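ロボットハンドの予算を立てる(その三)

前の記事から時間がたってしまいました。コメントをくださった方、返事が遅くなって申し訳ありません。私は日本語で仕事の文章を書くことにまだ慣れていないので、一つの記事を書くのに長い時間がかかります。変な言い方があれば、いつものように教えてください。

今回は、来年度の設備の予算について書きます。私たちの小さい作業場では、絵葉書や絵のカードを種類ごとに分けて、仕切りのある箱に入れる仕事をしています。注文が多い季節には人の手が足りなくなります。それで、人の手の形をしたロボットハンドを一台買う計画を立てています。その一では作業の時間を調べたこと、その二ではグリッパーの種類を比べたことを書きました。二本の爪で挟むグリッパーは安いですが、私たちは最後に五本指のハンドを選びました。理由はその二に書いたので、ここでは繰り返しません。

まず、見積もりの話です。

見積もりは三つの会社からもらいました。Stekinby、Bunmont、Tillmanの三社です。同じ条件を書いたメールを送ったのに、届いた見積書の形は全然違いました。Stekinbyの見積書は一枚だけで、ハンドと制御装置と設置の費用が一つの金額になっていました。Bunmontの見積書は十ページもあって、ケーブル一本の値段まで書いてありました。Tillmanはその中間ですが、保守の費用が別の紙になっていて、私は最初それに気がつきませんでした。一番安いと思って喜んでいたのに、保守を足したら一番高くなりました。少し恥ずかしい話です。

それで、自分で表を作り直しました。項目は、本体、アーム、取り付けの部品、カメラ、制御用のパソコン、安全のための柵とセンサー、設置の作業、教育、保守、消耗品、そして予備費です。三社の見積書をこの項目に分けて、分けられないところは電話で聞きました。電話は苦手ですが、聞いてよかったと思います。例えばStekinbyの「一式」の中には、教育が入っていませんでした。担当の方はとても親切で、すぐに項目を分けた見積書を送り直してくれました。

本体より周りのものにお金がかかるということは、本で読んで知っていました。でも、自分の表で見ると、やはり驚きます。特に忘れやすいのは次のものでした。

カードを入れる箱。今まで使っていた紙の箱は、軽いのでハンドが当たると動いてしまいます。重さがあって、仕切りがまっすぐに立っている箱が必要です。作業場の分を全部新しくすると、小さい金額ではありません。

指先の消耗品。Bunmontの資料では、滑り止めの指先カバーは90日ごとの交換をすすめています。一年の予算に何組入れるか、私は最初ゼロと書いていました。

照明。つやのあるカードや、つやのある塗装の箱は光を反射します。カメラがカードの端を見つけられないと、作業が止まります。光を柔らかくするカバーと、取り付けのアームの費用を足しました。

試すためのカード。商品のカードを練習に使うと、角が曲がったときに売れなくなります。そこで、印刷会社にお願いして、色が少しずれた不良品のカードを800枚分けてもらうことにしました。紙代だけ払います。これも予算に入れました。

それから、買う前に借りるかどうかという問題があります。

私の上司のGus Hutchinsさんは、最初から「まず借りなさい」という意見でした。私は反対でした。借りるお金は後に何も残らないので、もったいないと思っていたからです。二人で長く話して、結局、10月に短い期間だけ借りて試すことになりました。借りた期間は16日間です。費用は輸送と保険を入れて3,827ユーロでした。この金額を見たとき、私はまだ少し不満でした。

試してみて、考えが変わりました。見積書をどんなに丁寧に読んでも、自分たちのカードと自分たちの箱でどうなるかは書いてありません。持ち上げることは、思っていたより早くできるようになりました。時間がかかったのは、箱の仕切りの間に入れるところです。紙の厚さと、親指で押さえる位置と、箱の角度が少しずつ関係していて、一つを直すと別のところが変わります。

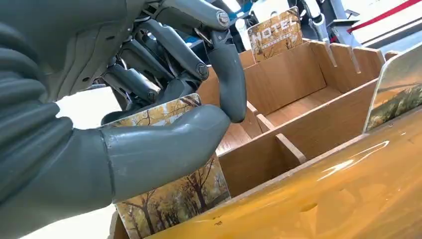 親指でカードの真ん中を押さえて人差し指で受ける持ち方は、試した中では一番安定していました。ただし、この持ち方では絵の大事な部分が親指に隠れます。カメラで絵を見て種類を判断するなら、つかむ前に見るか、隠れていないところだけで判断するか、どちらかを決めなければなりません。前者なら、机の上にカメラがもう一台必要です。私は予算の表に「固定カメラ」という行を足しました。借りる前の表にはなかった行です。

もう一つ、表の中で直したのは設置の費用です。三社とも設置の作業を二日と書いていましたが、私たちの試用では、動くようになってから箱の位置を決めるまでにもっと長くかかりました。その時間は会社の人の作業ではなく、私たちの作業です。請求書には出てこないお金なので、上の人に説明するのが難しいです。それでも私は、社内の作業時間として別の行に書きました。Gusさんは「書かないと、来年みんなが忘れるから」と言って、賛成してくれました。

箱についても少し書きます。試用では、木の仕切り箱を使いました。紙の箱に比べて、横から押されても位置がずれにくいです。ただ、仕切りの高さはまだ迷っています。高いとカードがまっすぐ立ちますが、指を深く入れることになります。低いと指は楽ですが、カードが斜めに倒れます。家具を作っているElläuという工房に、と書きそうになりましたが、正しくはEllauです。いつも点を付けてしまいます。そのEllauに、高さの違う見本を二つ頼みました。見本の費用は今年度の雑費から出します。

予備費については、社内で意見が分かれました。経理の人は、予備費が大きいと計画が甘く見えると言います。私は反対に、予備費がない計画のほうが心配です。今は、全体の一割にして提出しました。この一割の使い道として、指のリンクの修理を一回分と、箱の作り直しを一回分、考えています。細かい説明は別の紙に書いて付けました。

保守の契約は、まだ決めていません。Tillmanの契約は高いですが、修理の間に代わりのハンドを貸してくれます。Bunmontは安いですが、送ってから戻るまで四週間かかるそうです。忙しい季節に四週間ハンドがないと、買った意味が半分なくなると思います。一方で、静かな季節なら四週間でも困りません。忙しい季節だけの契約ができないか、両方の会社に質問しました。返事を待っています。

それから、その二のコメントで「中古は考えませんでしたか」と聞いてくださった方へ。考えました。中古の五本指ハンドを一つ見つけましたが、制御用のソフトの使用権が前の持ち主から移せないという説明でした。新しく使用権を買うと、新品との差がほとんどなくなります。中古を探している方は、本体の傷を見る前に、ソフトの契約を聞いたほうがいいと思います。傷は写真で見えますが、契約は見えません。

今の予定では、年が明けてから最後の見積書をもらい、春に注文します。納期はどの会社も長いです。Stekinbyは特に長くて、注文が一か月遅れると、秋の忙しい時期に間に合わないかもしれません。この点も計画書に書きましたが、赤い字にしたら経理の人に「怖いので黒にしてください」と言われたので、黒の太字にしました。

作り直した表は、会社の数字を消してから、次の記事で公開するつもりです。項目の名前だけでも、同じような計画をしている方の役に立てばうれしいです。「この行が足りない」というご意見があれば、コメントに書いてください。特に、床の工事をした経験がある方の話を聞きたいです。私たちの作業場の床は古くて、アームの台を固定できるかどうか、まだ調べているところです。

2022年12月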